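Mirnero Trail Stand
October - by Lucie Fehr

If you ride singletrack, you know the fun of changing a muddy rear tire on an upturned milk crate. The Mirnero lifts your bike to a proper working height, and I love how little fuss it takes! Two legs fold out, the top plate locks, and you're working. It holds up to 200 kg, so a full-size enduro bike is no trouble.
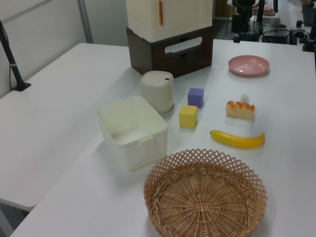 The lift arm has 6 height settings, and the lowest suits trials bikes nicely - handy if your kids ride too. Folded flat, it slides in beside the gas can. We sell it with the rubber top pad and a spare locking pin.

Questions? Ask for Damian Danzer at the Cloltell shop, closed Monday. © Cloltell | Back to top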